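Thursday

In at the usual time and spent the first hour on the planner. Yesterday's build of Moteo was still refusing to start a plan whenever both arms shared a goal region, and the log only said "no valid start state". The collision margins had been doubled when I merged the Odine config, so the left forearm was in collision with itself before it had moved. Put them back and wrote a test for it.

After that, latency. The control loop is meant to get a new target from the policy every 52 ms, and it was missing enough of them that the left arm went jerky on long reaches. Bako's profiler put most of the time in image resizing, which we were doing twice. Took one of them out. The misses dropped to 2 in a run of 2000 steps, and I can live with that for now.

Tried interpolating between action chunks instead of switching hard at the boundary. Linear blending is fine for the joints but wrong for the gripper – it starts opening early, halfway through a carry. The gripper command now skips the blend and takes the newer chunk as is. It needs a proper parameter before I forget why it's there.

Lunch late. Rewrote the episode labeller so that it flags any episode where the two arm clocks drift apart by more than 12 ms. Should have done that in December.

Ran the left arm over the desk in the afternoon with the new blending, right gripper parked open and pointing up. 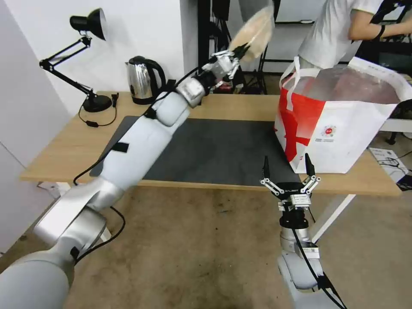 Rafsan Cassim thinks the blending is hiding a timing fault and that I should log raw chunks for a whole day before I tune anything else. He would also sooner see the policy replan more often than see me smooth over its mistakes. Fair enough, though replanning more often brings the latency straight back. We agreed to log first.

Pushed the branch at ten past six. Still to do: the gripper parameter, the units in the Odine config (half of it is in degrees) and a reply to Endwood about the calibration files.

Recent entries
Clock drift again
Moteo and the missing transforms
Notes on colour calibration
A slow day with the Bako profiler

Last updated: Thursday, 9.40 pm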